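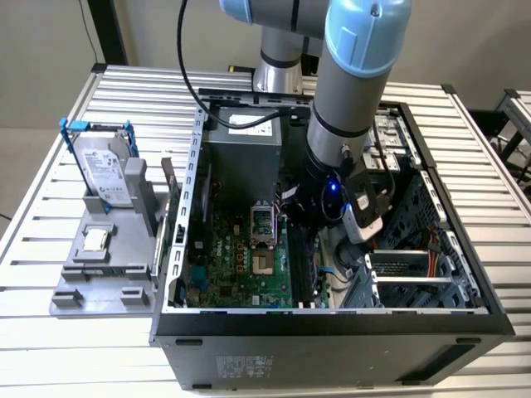
Thread: Do parsnips really need a frost to taste sweet?

Kitchen Garden Talk > Root Vegetables

mudpie_letville
Okay, settle something for me. I pulled my first parsnips last night, before any frost, and roasted them with butter and salt. My mother-in-law took one bite and said they tasted like "perfumed cardboard" and that I should have waited. I thought they were fine! A little nutty, kind of like a carrot that went to college. Is the frost thing real or one of those sayings people repeat?

corka59
It's real. Cold makes the root turn starch into sugar. I never dig mine until the ground has had a couple of hard nights, and the difference is huge. Early ones taste like soap to me.

turnip_the_beet
Soap is a bit much. I've been eating them early for years and they're perfectly good in soup. My guess is you're buying a bland variety and blaming the weather.

corka59
I'm not buying anything, I grow them. Same seed, same bed, half dug early and half dug late. Late ones win every time in my house.

turnip_the_beet
In your house, sure. Were you all told which was which before you ate them?

corka59
...yes. Fine. But still!

mai_kitchen
You can fake it, by the way. Put them in a bag in the coldest part of the fridge for two weeks and they sweeten up quite a bit. I do this with the ones from the Letville market too (the stall by the bus stop, they sell out early so go before 9 a.m.). Also, mudpie, what size were yours? The big fat ones have a woody core that tastes like nothing, so I cut that out.

mudpie_letville
Oh, they were monsters. I was so proud of them! I left the core in, so that could be the cardboard. The perfume part I kind of like, it reminds me of parsley root.

mai_kitchen
Yep, cut the core out next time. And roast hotter than you think, I go almost 59 minutes on the small convection setting because my oven is ancient, but they should be brown at the tips.

oldbootsoup
59 minutes? Mine would be charcoal. 35 and they're done. Cut them all the same thickness and toss them halfway.

mai_kitchen
Ancient oven, I said!

turnip_the_beet
Try them raw too, grated with apple and lemon. Much milder than people expect.

corka59
Raw parsnip is where I get off the bus.

mudpie_letville
Ha, I'll try it. Half the row is still in the ground, so I'm leaving those until after a frost and putting three of the pulled ones in the fridge tonight. I'll serve both to the mother-in-law without telling her which is which.

turnip_the_beet
Now that's a test. Report back please.

corka59
Peel them the same way or she'll guess.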